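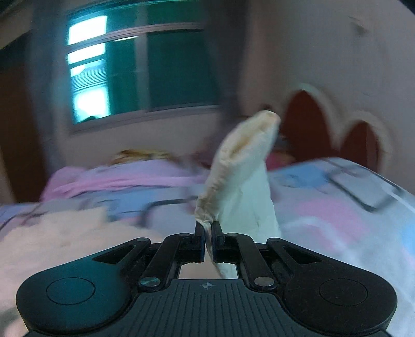
Arbeitsjournal, Eintrag vom 11. April 2021
Projekt Endau – Nachbarschaftsorganisationen im Wandel, Teilbestand Starham

Stand der Erfassung

Die Aufnahme der Sitzungsprotokolle aus den Wohnbezirken von Starham ist für die erste Lieferung abgeschlossen. Der Bestand umfasst 759 Protokolle, davon sind 532 vollständig kodiert. Die übrigen liegen als Rohtranskript vor und werden nach Wohnbezirk abgearbeitet, beginnend mit dem Hafenviertel. Die Reihenfolge wurde gegenüber dem Arbeitsplan geändert, weil die Protokolle der Oberstadt erhebliche Lücken in der Paginierung aufweisen und vorab mit dem Findbuch abzugleichen sind.

Die Transkripte wurden in Drolar eingelesen. Beim Import gingen die Randvermerke der Schriftführung verloren, sofern sie im Ausgangsdokument als Fußnote angelegt waren. Betroffen sind ausschließlich Dateien der zweiten Teillieferung. Der Import ist mit der Einstellung »Anmerkungen als eigenes Feld« zu wiederholen. Bereits vergebene Kodes bleiben dabei erhalten, sofern die Dokumentkennung nicht verändert wird. Bitte vor dem erneuten Einlesen eine Sicherung anlegen und deren Ablageort im Laufwerksverzeichnis eintragen.

Kodierschema

Die Kategorie »Beteiligung« hat sich in der bisherigen Fassung als zu grob erwiesen. Sie erfasst sowohl die bloße Anwesenheit bei der Bezirksversammlung als auch die Übernahme einer Aufgabe, etwa der Straßenreinigung oder der nächtlichen Aufsicht. Für die Frage, wann die Organisationen ihre Bindungskraft verlieren, ist diese Unterscheidung wesentlich. Es werden daher 3 Unterkategorien eingeführt:

Anwesenheit ohne Wortmeldung
Wortmeldung, Antrag oder Beschwerde
Übernahme einer Aufgabe mit Eintrag im Protokoll

Nicht als Übernahme zu werten sind Formulierungen wie »der Bezirk sorgt dafür« oder »es wird sich gekümmert«. Sie treten in den späteren Jahrgängen deutlich häufiger auf als in den frühen und sollten als eigenes sprachliches Merkmal vermerkt werden – zunächst als freies Memo, noch ohne eigenen Kode.

Offen ist die Behandlung von Entschuldigungen. In einigen Bezirken wurden abwesende Mitglieder als entschuldigt geführt, ohne dass eine Mitteilung vorlag. Eine einheitliche Praxis ist nicht erkennbar. Bis zur Klärung wird die Angabe wörtlich übernommen.

Erste Beobachtungen

Nach Einstellung des Zuschusses für die Bezirksfeste verschiebt sich die Tagesordnung. Zuvor nehmen Festvorbereitung und Verteilung der Aufgaben breiten Raum ein, danach überwiegen Fragen der Wasserversorgung und der Zuständigkeit für Reparaturen. Ein ursächlicher Zusammenhang lässt sich daraus nicht ableiten. In denselben Zeitraum fällt die Neugliederung der Wohnbezirke, durch die mehrere kleine Versammlungen zusammengelegt wurden. Die Größe der neuen Bezirke lag nach Angaben der Verwaltung bei ungefähr 800 Haushalten, in den Protokollen selbst finden sich hierzu keine verlässlichen Zahlen.

Auffällig ist ferner, dass Beschlüsse zur Beitragserhebung zwar weiterhin gefasst, in der folgenden Sitzung aber nicht mehr aufgerufen werden. Im Hafenviertel betrifft dies nahezu den gesamten letzten Jahrgang. Zu prüfen ist, ob die Kassenbücher im Bestand Panagiotou hierüber Auskunft geben. Die Signaturen sind im Altverzeichnis nur summarisch aufgeführt, die Einsicht muss schriftlich beantragt werden.

Fehler und Korrekturen

Im vorigen Eintrag wurde die Bezirksversammlung als Organ der Stadtverwaltung bezeichnet. Das trifft nicht zu. Sie war der Verwaltung zwar berichtspflichtig, aber rechtlich selbständig. Die Formulierung ist auch im Entwurf des Zwischenberichts zu berichtigen, dort in der Einleitung und in der Legende zur Übersichtstabelle.

Nächste Schritte

Import der zweiten Teillieferung wiederholen und Randvermerke stichprobenweise prüfen.
Kodierleitfaden um die neuen Unterkategorien ergänzen, Ankerbeispiele aus dem Hafenviertel und der Oberstadt aufnehmen.
Antrag auf Einsicht in den Bestand Panagiotou stellen.
Doppelkodierung einer Teilmenge vorbereiten. Der Abgleich ist für Juni vorgesehen und setzt voraus, dass der Leitfaden bis dahin nicht mehr geändert wird.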